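Ticket 3127 – Patch cable pick and insert, bench cell 2
Project: Kureck
Opened by: Grażyna Sikora
Status: open, reduced priority
Opened: April 2022

Summary

The request from the Mendonça shop was whether the two-arm cell can take over cable prep at the packing bench: pick one Ethernet patch cable, present the plug end up, insert it into a test port, release, put the cable in the outgoing bin. A person does this all day without looking. The cell does it some of the time. This ticket covers the failures on pick and on insert. Failures on bin placement are in ticket 131 and should stay there.

Setup

Two arms, two-finger grippers, controller on Nisex release 64. Cables are yellow, molded boot with latch guard. Force limit on insert is the shop default and was not changed during the tests below.

Symptoms

1. Grip closes on the cable jacket too far below the boot. Plug leans over under its own weight and misses the port.
2. Grip closes on the boot. Plug is held stiffly but the latch guard may face any direction, and the insert stops on the force limit.
3. Plug end not found. The clear plastic is picked up poorly against the tray liner, and the planner goes for the boot by color.

Steps taken

Replaced smooth pads with toothed pads on the inner faces of the fingers. Slip on the jacket went down. Symptom 1 still occurs but less often.

Moved the grip target to just below the ridged part of the boot. This is the best position found so far. The boot stays clear of the pads and the plug has little room to lean. 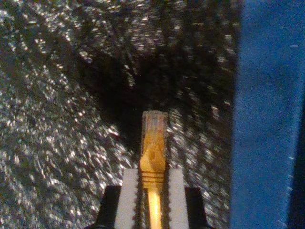
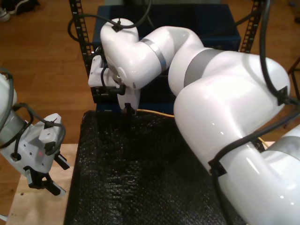
Tried a second look after the pick, with the wrist turned a quarter turn between looks, to find the latch side. Works when the guard is in profile. When the guard faces the sensor directly, the software sometimes reports it as the back of the boot and the insert goes in upside down until the force limit trips. Added a third look. Cycle time got worse and the shop noticed.

Tried a flat gray liner in the tray in place of the bumpy one. Plug detection was better, but cables slid when the fingers came down and the pick rate dropped by more than we gained. Went back to the bumpy liner.

Results

Run of 1000 cycles on the current settings, unattended except for clearing faults. Picks are acceptable. Inserts are not. Most of the remaining faults are symptom 2, latch side unknown or wrong. Symptom 3 is down to a level I would leave alone. Full log is on the project share under Kureck, folder "inserts", sorted by fault code and not by time, sorry.

Comparison with hand work

The shop asked for a plain answer to whether the cell replaces a person at this bench. At present, no. The same question came from the Hirkulgate site about folding towels and loading a dish rack, and the answer there was the same for a similar reason: the arms get to the object and hold it well enough, then need to know which way around it is. A person fixes that with a small roll between finger and thumb while already moving to the port. The cell has to stop, look, turn and look again. With a keyed fixture that forces the latch side, the insert is a solved problem, but then someone has to load the fixture by hand and the shop has saved very little.

Sorting cables by color and dropping them in a bin is within reach now. If the shop will accept that as a first stage, I would close this ticket and open a new one with that scope.

Open items

– Try a regrasp using the second arm. Left arm holds the jacket, right arm rolls the boot. Needs a motion limit review first.
– Ask the cable supplier whether a boot with a darker latch guard can be had.
– Check pad wear. The teeth were new at the start of the run and I did not measure them.
– Controller update is planned for November. Do not retest symptom 2 on the old release after that.

Update, G.S.

Regrasp with the second arm ran once at low speed, by hand from the pendant. Roll was possible. Cable twisted back when the left gripper opened. Will try again with the left arm holding closer to the boot.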